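Search the magazine Enter keyword Go

The flowers that stay all winter

November
By our Zatport correspondent
4 min read

By November the flower stall outside Zatport station is down to chrysanthemums and a few buckets of carnations. The tulips won't be back in any number until after Christmas. Two streets away, at Melnychuk, there are tulips in every month of the year, and none of them has ever been in soil. 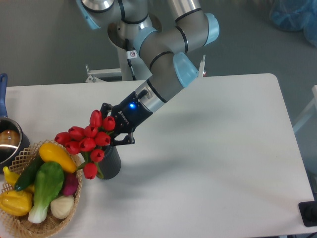

HOMES & INTERIORS

Melnychuk has sold artificial flowers from the same corner shop for 10 years. The present list runs to 878 kinds of stem, with 433 of them kept on the shelves and the rest ordered in. Roses sell steadily. Tulips are the ones people come back for, mostly in red and white, and mostly in the darkest part of the year.

For a long time the artificial flower had a poor name, and much of it was earned. The petals frayed, the green was too bright and the leaves held dust in a way that no real leaf does. Most homes had one arrangement, usually on a windowsill, where the sun turned it a pale brown on one side.

The better stems now are a different purchase. Petals vary in shade from base to tip, and the stalks bend and hold a curve. They cost more too. A good bunch can cost as much as several bunches of fresh flowers, so it has to last a few winters before it saves anyone money.

Tulips are easier to copy than most. The flower is simple, the petals are thick and a little waxy to begin with, and people expect the heads to sit close together. Peonies are harder. Sweet peas are rarely worth the trouble.

What lets them down is usually the arranging. Stems come out of the packet straight and all the same length, and look it. Shorten a few, bend the outer ones away from the middle and leave one or two heads lower than the rest. A plain vase in a dark colour is the safest choice – clear glass shows the cut ends, and filling it with water fools few visitors.
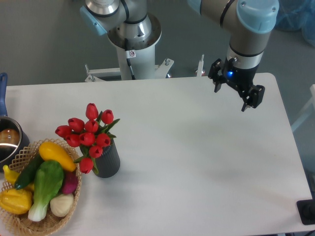 A white table top in a room with a grey floor.

Pale furniture is kind to strong colours. On a busy cloth or a dark sideboard, red petals can look heavy by evening, and a mixed bunch may suit the spot better.

Cleaning is dull but quick. A soft paintbrush or a hairdryer on its cool setting will shift most dust, and once a month is enough in most rooms. Kitchens are worse, as grease settles first and the dust sticks to it. Keep the flowers out of direct sun if the colour matters.

They can also be put away. Wrap the heads in tissue, lay them flat in a box and bring them out again when the station stall runs short.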